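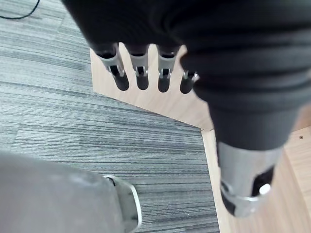 Flevolgate Street Sign Corpus

Version 1.2, Saturday, May 6, 2023

Summary

The text of 1,807 street and path signs from the town of Flevolgate, typed up by hand with the original spelling left alone. Each row is one sign. If a sign says "No Dumpping" then the row says "No Dumpping," and we would appreciate it if people stopped sending us corrections.

The data set grew out of an argument over whether Flevolgate has more signs telling you to do something or more signs telling you to stop. The argument is over. The data set is still here.

What is in the package

signs.csv has one row per sign.
streets.csv lists every street name we used, along with its older names where we could find them.
kinds.txt explains the sign types.
notes/ holds our field notes, lightly cleaned. The swearing has been removed, along with some of the punctuation that went with it.

Columns in signs.csv

sign_id: a number. It has no meaning. Gaps in the numbering are signs we logged twice.
text: what the sign says, with line breaks shown as a slash. Signs that contain a real slash have it doubled. There is one sign with four slashes in a row and it will ruin your afternoon.
kind: one of name, order, warning, notice, direction, plaque or other.
street: matches streets.csv.
side: N, S, E or W. Blank on Clarmont Loop, where all four are true depending on how long you walk.
legible: yes, partly or no. Rows marked "no" have an empty text field. We argued for a while about whether a sign you can't read is still a sign, and the people who wanted to keep them had more stamina.
source: walk or records.

How it was collected

Of the total, 1,035 signs were read on foot and typed up the same evening. The rest came out of the town's own sign records, which are thorough up to a point. The point is the river. Everything on the far bank was either never recorded or is filed under "Misc."

We checked a sample of the records against the street. Most matched. A few signs had been replaced with newer signs saying the same thing in a friendlier tone, and in those cases we kept the wording that was up on the day we looked. We did the last round of walking in February, a poor month for it, and the notes from that round are shorter.

Partly legible signs use square brackets for the missing bits. We did not guess. "No [ ] on the grass" could be any number of things and we have our favorites.

Known problems

The kind column is shaky. "Please Shut Gate" is an order with manners, and two of us coded it differently for a month before anybody noticed. Version 1.1 fixed most of these. Around 40 rows are still in dispute and carry a question mark after the kind.

Britari Lane appears in streets.csv three times, as Britari Lane, Brittari Lane and Britary Lane. All three spellings are on signs. All three signs are on the same lane. We have left them as they are, but the column main_name will give you the one the post office likes.

Ye Court is a real street, named Ye, and has nothing to do with Ye Olde anything. If you are stripping old-timey words from the text, please don't strip that one. It happened in version 1.0 and left 65 signs on a street called Court.

Handmade signs are included if they were fixed to something. A sheet of paper in a window doesn't count. A sheet of paper nailed to a tree counts. We know.

Private names and phone numbers have been replaced with NAME and PHONE. Lost cat posters are left out, apart from one that had been laminated and bolted to a post, and which we felt had made its case.

What it is good for

Looking at how small-town official writing changes over the years. Spelling practice, of the cautionary sort. Testing a program that has to cope with capital letters used for emphasis, anger or no clear purpose.

What it is bad for

Finding your way around Flevolgate. There are no map points in here and there won't be. It is also no guide to where you can park, and the notes folder contains our feelings on that subject.

Changes

1.2: added the far bank. Split "notice" from "plaque."
1.1: recoded orders. Put Ye back on Ye Court.
1.0: first release, about which we'd rather not say more.

License

Use it for whatever you like, with credit to the Flevolgate Street Sign Corpus. If you publish counts, say which version you used, as the totals moved between releases and we get letters.

Reporting errors

Send the sign_id and what you think is wrong. Please go and look at the sign first. If it has been taken down since, tell us that too, and we'll add a note to the row and leave the text in.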